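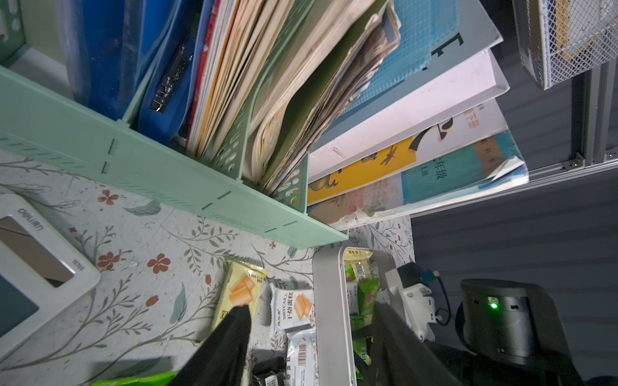 ## 4. Connecting the Lellura Control Unit to the Synthesizer Rack

This section covers the first connection of the Lellura control unit to an analog rack of the Venckus type. It assumes that the rack has been assembled according to Section 3 and that the Handik host program has been installed on the studio computer. Users who are replacing an existing control unit should read Section 9 before proceeding.

### 4.1 Before you begin

The control unit sends slowly changing voltages to the rack. It does not produce sound. All audio signals are generated and processed by the modules themselves, and the studio computer stores only the control functions that shape them over time.

Have the following at hand:

- the control unit and its power supply
- the 33-way ribbon cable supplied with the unit
- 2 grounded patch cords
- a voltmeter that reads to two decimal places
- the calibration sheet with the serial number of your unit

**Caution:** Switch off the rack, the control unit and the monitor amplifier before attaching or removing the ribbon cable. Connecting the cable under power may damage the output converters.

### 4.2 Making the connections

1. Place the control unit to the left of the rack, on a level surface. Leave the ventilation slots on the rear panel clear.
2. Attach the ribbon cable to the socket marked CONTROL OUT. The colored edge of the cable must face the power inlet.
3. Attach the other end of the cable to the distribution panel at the base of the rack. Press both latches until they close.
4. Connect a grounded patch cord between the GROUND terminal of the control unit and the matching terminal on the rack.
5. Connect the second patch cord from CLOCK OUT to the clock input of the sequencer module. If your rack has no sequencer, leave this output open.
6. Connect the control unit to the studio computer by its data cable. Do not use an extension.
7. Switch on the equipment in this order: studio computer, control unit, rack, monitor amplifier.

The READY lamp flashes while the unit tests its converters, then stays lit. If it continues to flash, switch everything off in the reverse order and check steps 2 and 3.

**Note:** The rack requires a warm-up period before its oscillators hold their pitch. Do not calibrate until the rack has been on for at least 30 minutes.

### 4.3 Setting the control rate

The control rate determines how often the unit updates its output voltages. The factory setting is 300 updates per second on every channel, and it suits most work with pitch, loudness and filter settings.

1. In Handik, open **Devices** and select the control unit.
2. Choose **Control Rate**.
3. Enter the new value and select **Apply**.
4. Play any stored function and listen for stepping in the sound. If steps are heard during a slow glide, raise the rate or increase the smoothing on that channel.

Functions recorded at one rate may be played at another. Handik recalculates the intermediate values and leaves the original recording unchanged.

### 4.4 Calibrating the pitch channels

Each pitch channel must be matched to the oscillator it controls. Repeat the procedure below for every oscillator in use.

1. Turn the monitor amplifier down.
2. Set the oscillator to its middle range and center the fine-tuning knob.
3. In Handik, select **Calibrate > Pitch** and choose the channel.
4. Measure the voltage at the channel output. Compare it with the first value on the calibration sheet and adjust the OFFSET trimmer until the two agree.
5. Select **Next**. Measure again and adjust the SCALE trimmer to match the second value.
6. Return to the first value and check it. The two trimmers affect each other, and several passes may be needed.
7. Select **Store**. Write the result on the calibration sheet and initial it.

**Caution:** Do not force a trimmer past the end of its travel. If the correct value cannot be reached, the converter board requires service.

If error 347 appears during step 5, the unit has lost contact with the distribution panel. Results already stored are kept. Switch off, reseat the ribbon cable and begin again with the affected channel.

### 4.5 Recording a test function

1. Assign the left joystick to channel 1 and the right joystick to channel 2.
2. Press RECORD and move both joysticks slowly through their full range.
3. Press STOP, then PLAY. The rack should repeat the movement -- including pauses -- without further input.
4. To revise one channel only, hold its button while pressing RECORD. The other channel plays back as before.

Save the test function under the name of the rack. Service staff will ask for it if a fault is reported later.

### 4.6 Technical inquiries

Questions about calibration should be addressed to Merike Hunt at Idmont, Studio Equipment Service. Requests for replacement cables and calibration sheets are handled by Tõnu Juška at the same office. State the serial number of the control unit in all correspondence.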